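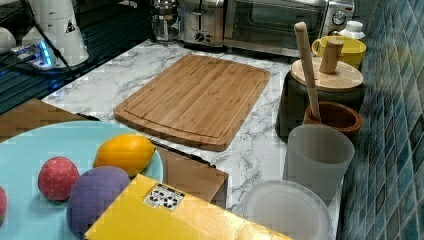

Malou Kárason wrote that she had the same trouble in March, and that the old Wustby translation of Zhuangzi is good for pleasure but not for study, as it leaves out chapters without saying so.

Reading Zhuangzi in English, which edition?
posted by Bumer, May 4, 2020

I have finished the Analects and would like to go on with Zhuangzi. My copy has 286 pages and only 11 chapters. My neighbour's copy is much thicker. Is mine incomplete? I don't read Chinese, and English is my third language, so please recommend something with plain words.

Promilden
Yes, yours is a selection. The full book has 33 chapters. The first seven are called the Inner Chapters and many scholars consider them the oldest part -- start with those. I would read chapter 2 slowly, maybe 4 times. It is difficult in every language. Look for an edition with notes at the foot of the page. When the notes are at the back I lose my place and my patience.

Oyelaran
just get it from the library. mine had two and I liked the one with the grey cover

Bumer
Thank you both. I will ask at my library for the grey one, and check if it has the notes.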